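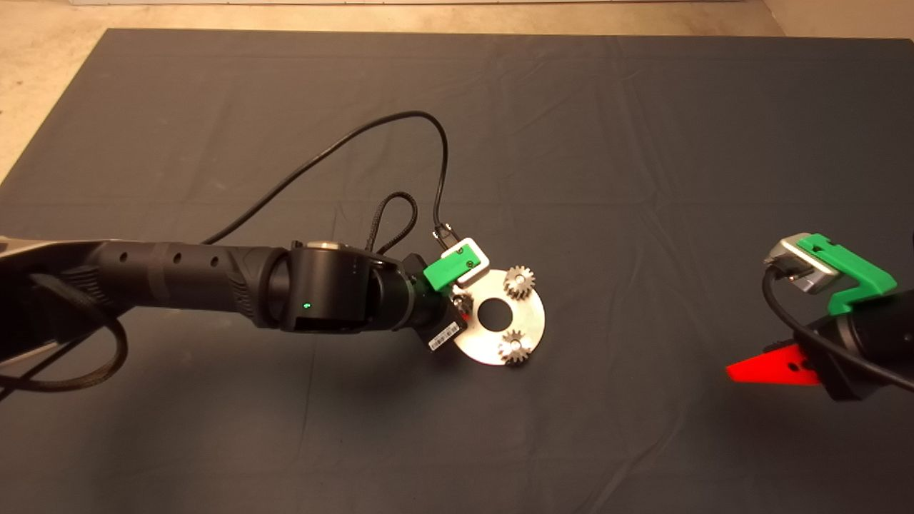
*Fig. 1. Dark grey sheet on the work surface, Cedcombe.*

# Small Parts Sorting and Recording, Cedcombe Store: Progress Report to Clerunura

Prepared by Kai-wen Lau. Checked by Pierina Marchetti. Covers the period to the end of June.

## 1. Position at the end of the period

The mixed stock moved from Jindham is being sorted by type, measured and entered in the parts register. The register stands at 3,787 entries. Spur gears are the largest group still open. Washers, collars and plain spacers are finished apart from labels.

The target for gears in this period was 1,000 pieces measured and bagged. It was met in the last week. A further 136 gears have been measured but are held back under section 4.

No change to the agreed end point is requested.

## 2. Work surface

The surface was bare at the start of the work. Small parts slid and rolled on it, and bright metal was hard to inspect under the room lights. A dark grey fabric sheet is now laid flat over it. Parts stay where they are put and the tooth outline is easier to read.

The sheet creases across the middle. Creases matter for thin parts, which tilt when they rest on a fold, so the height reading is taken on the steel block and never on the cloth. The sheet is to be shaken out at the end of each session and the floor swept afterwards. Two parts were recovered from the floor in this way. A second sheet has been cut to the same size so that one can be washed.

Weights or clips along the far edge were considered and left out. The sheet moves very little in normal use.

## 3. Method for gears

Each gear is placed singly, face up, with clear space on all sides. The order of checks is fixed:

1. Count the teeth twice, starting from a different tooth the second time.
2. Measure the outside diameter across the tips.
3. Try the bore with the plug gauges, smallest first.
4. Note whether the hub stands above the rim, and on which side.
5. Bag, label, enter.

The double count was added after the first month, when a number of early entries were found to be one tooth out. All of these have been corrected.

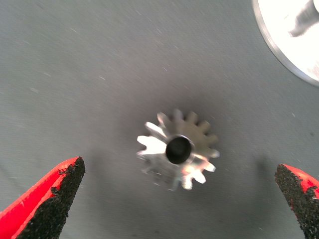 Glare is the main remaining source of error. On a bright, unpainted gear lit from one side, the teeth nearest the light turn almost white and lose their edges, while those on the other side stay a dull grey and can be read without trouble. Turning the gear part way round between counts deals with most of this. A diffuser for the lamp has been priced by Laur and is within the small equipment line.

The bore is less of a problem. It reads as a dark hole against the silver face and its rim is clear, but diameter is taken from the gauge in every case. Estimates by eye were tried on a short run and dropped.

## 4. Items held back

The 136 gears on hold fall into two groups. Most have a bore between two gauge sizes. The rest have worn or burred tips, which makes the outside diameter unreliable. Laur has agreed to lend an intermediate gauge set. Burred gears will be entered with a condition note and no diameter.

There are also roughly 52 parts that match no type in the register. They are in a separate tray and will be looked at together once the gears are closed.

## 5. Spending

Bags, labels and fabric are within budget. The carriage charge for the second Jindham load was higher than planned and has been met from the contingency line. No further loads are expected.

## 6. Next period

- Fit the diffuser and repeat a sample of earlier tooth counts under it.
- Clear the held gears when the gauge set arrives.
- Print the outstanding labels for washers, collars and spacers.
- Send Clerunura a copy of the register in the agreed column order.

Pierina Marchetti will check the sample counts. Questions on the register should go to Kai-wen Lau at Cedcombe.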